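Handheld gripper demos for clothes folding: does it matter that the recordings were made in different homes?

Posted in Robot learning, general help
Tags: imitation learning, deformable objects, data collection, evaluation

I'm trying to make sense of a result we got in June and I'd like a second opinion before I write it up. The task is tidying clothes off a bed: pick a garment out of a mixed pile, lay it flat, fold it once, put it to one side. All the training data comes from people using handheld grippers with the camera on the tool, so there was no robot in any of the homes. The policy then runs on a single arm with the same fingers fitted.

We trained two versions. Version A had 248 demonstrations, all recorded on the same bed in our lab flat at Killgate. Version B also had 248, but spread over 52 homes, so only a handful from each. Same network, same training time, same arm. We tested both on a bed neither had seen, with a plain cover and a pile of clothes from a charity shop.

Version B picked up the right garment 71 per cent of the time. Version A was a long way behind and mostly went for folds in the bed cover. I expected that much. What I didn't expect is that A was better at the fold itself once it had hold of something. It was smoother and it let go in the right place more often.

My supervisor thinks this is noise. I think it's real, but I can't say what causes it. Has anyone else seen picking get better and folding get worse when you spread the same number of demos over more homes? And is there a usual way of reporting it? One success figure for the whole task hides it completely.

I can't share the data yet as the consent forms don't cover it.

tarnfold

3 replies

Eimear Madigan
Yes, we've seen it, and I don't think it's noise.

We ran something close to this on the Garkeo project. Picking is mostly a seeing problem. The policy has to work out which bit of what it's looking at is cloth you can grab and which bit is printed cover, cushion, strap or somebody's hat. More homes help with that and you can't fake it well by changing colours in software. We tried.

Folding is mostly a movement problem, and there the spread between people hurts you. In your version A I'd guess one or two people did all the recording. They will have settled into one way of folding by the second afternoon. In version B you have up to 52 people, each with their own habit. Some fold towards themselves, some away, some drag the hem along and some lift the whole thing and drop it. With so few demos from each, the policy sees a lot of ways of doing the same step and ends up somewhere in the middle. Hesitating before letting go is typical.

So you changed two things at once, the home and the person. To separate them, you need a third set: many homes, few people. Send the same two collectors round. It's dull and it costs more in travel, but it answers the question. When we did it the folding came back nearly to the single-bed level and picking stayed up.

On reporting, split the task into stages and give each its own figure, counted only over the runs that reached that stage. Give the raw counts too. If A hardly ever got to the fold, its folding score rests on very few runs, and your supervisor may have a point about noise for that one number. How many runs did reach the fold? You don't say.

One more thing to check is what the collectors did between picking and folding. We had people lift a garment, look at it, and put it down again somewhere else before they began. We cut the recordings into stages by hand and two of us labelled each one without seeing the other's labels. We disagreed most about where the pick ends. Two moments from one of our home sessions, denim in both:
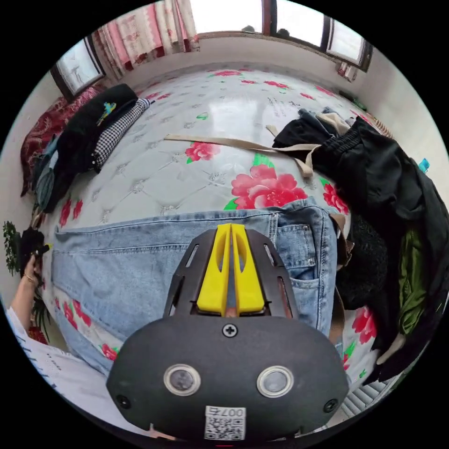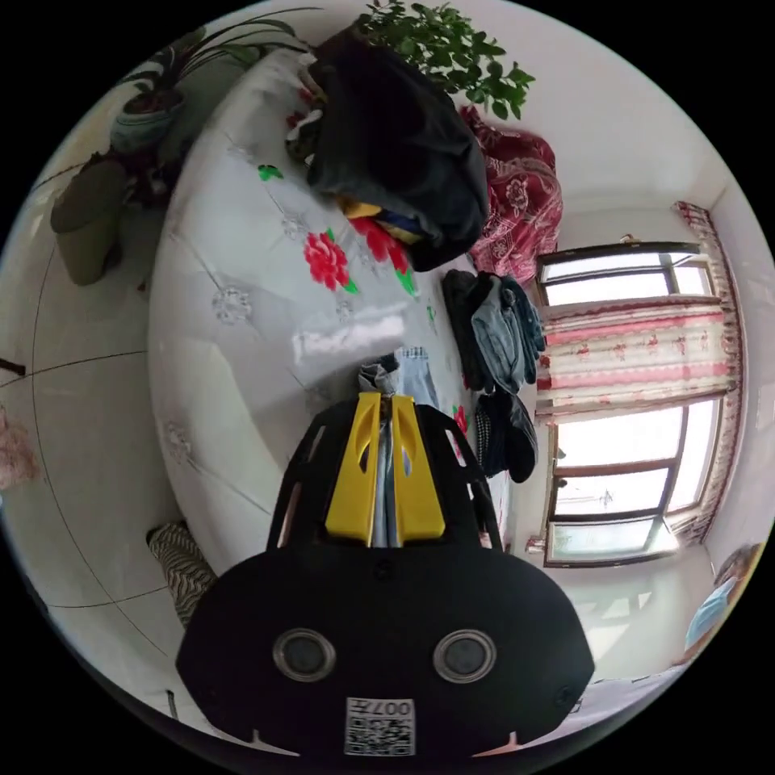 Our rule in the end was that the pick stage finishes when the garment is clear of whatever it was lying on, and laying flat starts at the first movement back down. It's a bit arbitrary. It did get the two labellers to agree on most recordings, and stage scores are worthless without that. Write the rule out in full in the paper, including what you do with a garment that never comes fully clear. We put those in a separate group and left them out of the folding figure.

I'd also keep a note of which collector used which gripper. We had 3 grippers on the go and one had been put together with the fingers slightly closer. That showed up in the results and took me weeks to find.

mw_civau
Just get more data. 248 is nothing for cloth. We don't bother below a few thousand at Civau and these effects wash out.

tarnfold
@mw_civau We don't have the money for a few thousand, and I'd like to know why it happens even if it does wash out later.

@Eimear thanks, that's very useful. You're right that I changed two things. Version A was me and one other student. I've gone back and counted and A reached the fold far less often than B, so I'll put the raw counts next to the percentages. I'll see if we can do the third set with the two of us travelling.

Did you weight the demos by collector at all? I wondered about training the picking part on everything and the folding part on a couple of people only.

Eimear Madigan
We tried that second idea briefly. It worked for trousers and was poor for anything with sleeves. I think we simply had too few sleeved things from those two collectors, so don't take it as settled.

p_sorrel
Not a full answer, but look at how the Mac Suibhne group does its stage scoring. They mark a run as failed at the first stage it misses and also show what happens if a person sets up the next stage by hand. So every policy gets the same number of tries at folding, even one that can't pick. That would deal with your problem of A not reaching the fold. It does mean you're starting from a tidier garment than the policy would have left itself, so say so in the text.

Also check your charity shop pile. If it had more thick cloth in it than the Killgate one, that alone could move the picking score.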